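Planning the robot hand budget for next year, a thread. I have a spreadsheet, a deadline and far too many opinions, so let's go!

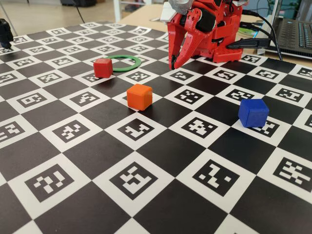
Gwenllian Humphreys wants to know why we don't just buy one finished hand with a warranty and be done with it. Fair question, and it's pretty much what this whole thread is for.

Short answer: we might! A finished hand is one of the two routes on the sheet. The other is what we do now, printed parts plus bought motors, and I wanted to price both properly before I let myself have a favorite. (I have a favorite. I'm trying.)

Our test setup is a printed checkerboard with markers, a few cubes and a ring. The cubes and the ring cost next to nothing and I love them. If your budget is tiny, start there. You can learn a lot from a hand that has to deal with a cube and then a ring.

The mat deserves its own line in the budget, though. I left it off the first time because it's "just a print." Then you want a spare, and you want it flat, and you want the squares to be the size the file says they are. Measure them with a ruler the day it comes in. Do it before you throw away the tube.

OK, the money. The quote I got for the finished hand is from Jirkico. Nice people, quick answers, and they sent the spare parts list without being asked twice, which made me trust the rest of it more. The hand comes with its own power supply and a mounting plate.

What it doesn't come with: the fingertip pads you'd want for small objects, the longer cable set, or any kind of training. All extras. None of them crazy. But the number at the bottom of the page went up every time I asked a question, so ask all your questions in one email and get one number.

The build-it route looks so cheap on paper! Filament, screws, motors, a controller board, cable. Then I went back through our log since April and added up the hours. 117 hours of somebody's time went on printing, fitting, refitting and chasing bad connections. We had that down as zero.

I'm not saying those hours were wasted. The people who put in that time can now take a finger apart and get it back together before lunch, and that's worth real money to us. It just has to be on the sheet, or the comparison is a fairy tale.

So please, if you take one thing from this thread, give your own time a price. Even a low one. I used the rate we pay our student helpers and it still moved the build route a long way up the page.

Next up, cables. I used to lump them in with "misc." They have their own row now, with lengths. Measure from where the hand sits to where the computer sits, following the route the cable will really take, then add slack for the day you move the table. You will move the table.

Gwenllian Humphreys again: what about the computer, is that in the hand budget or the IT budget? Ugh, yes, good catch. Ours is in IT and it nearly got missed by both. If you plan to tie up a laptop for a whole project, write it down somewhere, even if the cost is a zero with a note next to it.

Spares! My rule for printed fingers is 2 full sets on the shelf before we start a run of tests. For motors I'd like the same but motors are where the money is, so for now we keep one of each size and reorder the minute we open the box.

For the finished hand I asked Jirkico how long a replacement finger takes to arrive. 40 days. That one answer changed my plan more than the price did, because our longest project is only a few months and I can't park it that long over a finger.

You can fix it by buying the spare finger up front, and I've added that to their side of the sheet. Still cheaper than waiting. But now the two routes are much closer than they were when I started, and I find that kind of exciting?

Rowlands, the shop that does our printing when our own machine is busy, gave me a flat price per finger set. I like flat prices. I'm putting in for a small block of those as backup whichever way we go — well, if we buy the finished hand I'd swap that line for pads and mounts.

Things I'm leaving out of this round: a second camera, a nicer table, and the arm. I really, really want the arm. But an arm needs floor space, a guard, a talk with the safety office and somebody to look after it, and I don't have any of those priced yet. Next year's thread.

Current plan: keep the printed hand for everyday work, pay for spares and proper cables, and ask for money to rent a finished one for a single project. Jirkico will take the rental off the purchase price if we keep it. I have asked for that in writing.

The request goes in on Sat 25 July, yes, a Saturday, the portal doesn't care. I'm still missing a shipping quote and the real cost of the second mat.

If you run a printed hand and track your repair hours, I'd love to see how you log them. Ours is a shared sheet with a column called "why" and it could be a lot better. Replies are open!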